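Budgeting for a single arm, is 158 a month on software daft?
Forum > Small workshop automation > Buying and planning

pegwright
We pack mixed orders, mostly odd kitchen bits and small groceries, and I'm trying to put together a budget for one arm. Zoler have quoted for the arm and gripper, plus a simulation licence from Garniven at 158 a month. Their rep sent me these and reckons they tell me all I need to know before I sign. I'm not convinced.

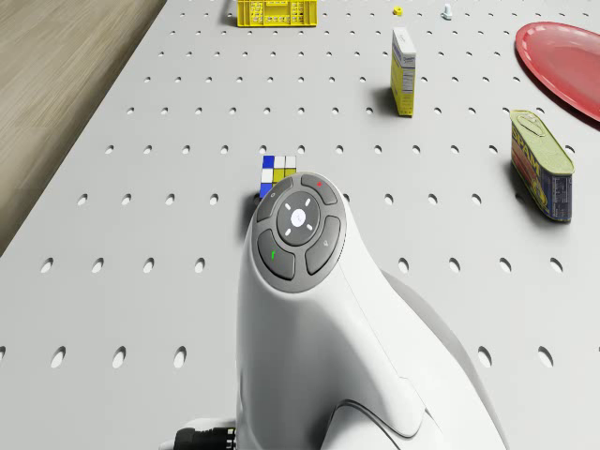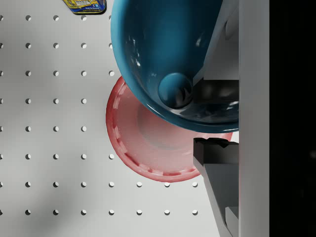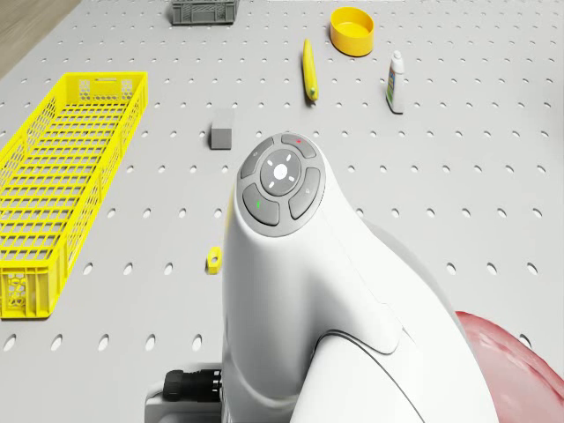
All rendered, all on the same pegboard top.

Mesfin Gebreyes reckoned the licence should be the last line on the sheet and the bench the first. Get a price for the table, the guarding and the electrics, then see what's left. We did it backwards and were 800 over before anything had been bolted down.

pegwright
The bench isn't in the quote at all. I asked and was told "any flat surface".

sadowski_s
Any flat surface, my foot. Ask what happens when the surface is a bit out of level. And ask for the gripper on your own stock. A bowl over a plate is a fair test, I'll give them that, but a render doesn't tell you if it slips.

Domanski Z
Bit harsh. We ran a simulation for two months before buying and it saved us from an arm that couldn't reach the far end of the bench. I'd pay for that again.

sadowski_s
Two months, fine. How long is the Garniven contract?

pegwright
11 months minimum.

sadowski_s
There you go then. You'd be paying for it long after you'd found out about the reach.

Domanski Z
Fair point on the term – I'd haggle. Still wouldn't skip it.

fandberg_fan
Has anyone had a price from Sikora lately? Last July they would hire you an arm by the month with fingers included. Spare fingers are where Zoler get you.

pegwright
Didn't know about the hire. I've emailed Sikora and told Zoler the licence is on hold until they quote for a bench and a trial with our own boxes. Rep has gone a bit quiet.

Mesfin Gebreyes
Get the trial in writing, with the dates.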